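Wooden Shapes on a Flat Board: A Talk with Clem Bright

Clem Bright has run the finishing room at Zevdale for 30 years. The shop makes solid blocks and the boards they are used on, and Bright decides which go out the door. We spoke on Dec 9, 2020, mostly on the subject of flatness.

"A board moves across the grain," Bright said. "A single wide plank will cup. So we join narrower ones, and we look at the end grain before we glue."

The planks do not need to match in width. Bright prefers to use the stock as it comes off the saw, and dark streaks are left in. "A streak is color. It does nothing to the surface. I reject for knots and for a seam I can feel with a fingernail."

Blocks are tested standing, in a row, with their sides touching. Bright puts a cylinder next to a block with a rounded-square profile, then a triangular prism. A prism shows an error in the board sooner than the others do, in Bright's experience, and a green or blue finish makes a gap easy to see against pale wood. 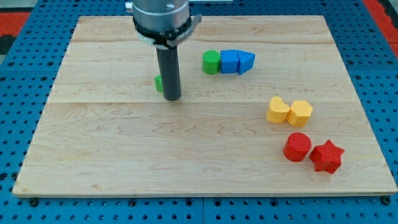 On seams and edges

Asked where most boards fail, Bright named the seams. "People clamp too hard and squeeze the glue out. Then it opens in July, when the air is damp." Each board at Zevdale rests 4 days after gluing and is planed only then.

Carys Craddock, who cuts the blocks, disagrees with Bright on one point. She would round every corner. "A prism with a soft edge still reads as a prism," Craddock said. Bright wants the edge crisp and lightly sanded, and the current run follows Bright.

The last order was for 167 boards. Bright sent 90 in the first shipment and was planing the rest when we left.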